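How to Load and Run a Top-Loading Washer

Reading time: 6 min

8/2/19

These instructions cover a standard top-loading automatic washer with a see-through lid and a push-button panel. They assume the machine is already installed, level and connected to cold water. Button names differ between makers, so keep the manual open to the cycle table the first time through.

What you need

Liquid or powder detergent
A chair or stool of about knee height
A large plastic bag or a basin for carrying clothes
A mesh bag for small items
A dry cloth

1. Check the machine

Open the lid and look inside the drum. Run a hand around the wall to find socks or coins left over from the last load. Coins go under the agitator plate and will score the plastic. Check that the drain hose is seated in the floor drain or standpipe and that the tap is fully open. A half-open tap is the usual cause of a fill timeout on these machines.

2. Sort before you carry

Sort in the bedroom, not at the washer. One bag per load is easiest to manage. Colors that bleed (new reds, dark denim) go in their own bag for the first few washes. Empty the pockets, close zippers, and turn printed shirts inside out. Bras and anything with long ties go in the mesh bag.

3. Set the load beside the washer

Put the bag on a chair next to the machine, with the mouth open. The floor in a laundry area is often damp, and lifting from seat height is easier on the back than lifting from the tiles. A padded dining chair is fine for dry clothes. For anything already soaked, use a plastic stool – upholstery takes a long time to dry out.

Leave enough room between the chair and the cabinet for your feet. The chair should not touch the washer, as a spinning load will walk it across the floor and mark the side panel.

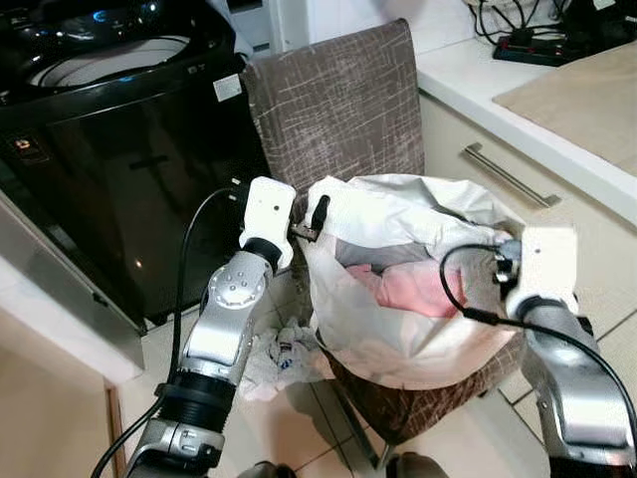

4. Load the drum

Take items out of the bag one at a time and shake each one open. Drop them loosely around the drum, spreading the heavier pieces to opposite sides. Fill to 2/3 of the drum height at most. Do not press the clothes down. A packed drum washes poorly and is the main reason for an unbalanced spin.

A single bath mat or one pair of heavy jeans is also a problem. Add a couple of towels so the weight is distributed.

5. Add detergent

Use the dose printed on the detergent pack for your load size. Put powder in the dispenser, if there is one, or dissolve it in a mug of warm water and pour it in before the clothes. Concentrated liquids need much less than people expect. Foam still showing at the final rinse means the dose was too high.

6. Choose the cycle

Switch on the power, then pick a program and water level. For everyday cottons, the normal cycle takes 49 minutes on our machine. Use the gentle cycle for knits and anything with elastic. Close the lid and press start. Most machines will fill with the lid up but will not spin.

After the cycle

Remove the clothes promptly. Wipe the rim and the underside of the lid with the dry cloth, then leave the lid open until the drum has dried. Turn off the tap. Clean the lint filter every 2 weeks – more often with towels.

If the washer stops with an unbalance warning, open the lid, move the heavy items apart by hand and restart the spin. If it happens on every load, check the feet with a spirit level.

Comments

wadum_flat6
The stool tip is good. I ruined a cushion with wet towels last September and it still smells.

tapandhose
What pressure do you need? Mine takes forever to fill on the third floor.

Drulham Home Notes
@tapandhose Check the inlet screen first. Unscrew the hose at the back with the tap closed and rinse the mesh. If it is clean, look at the minimum pressure in your manual.

k.laundry
Paid 3,000 for a repair visit and it was a coin under the plate. Read step 1, people.

Related

Cleaning the lint filter on a top loader
Removing detergent residue from dark clothes
Kavdale drying rack: assembly notes
Pisharody stain chart, updated
How to level a washer on a tiled floor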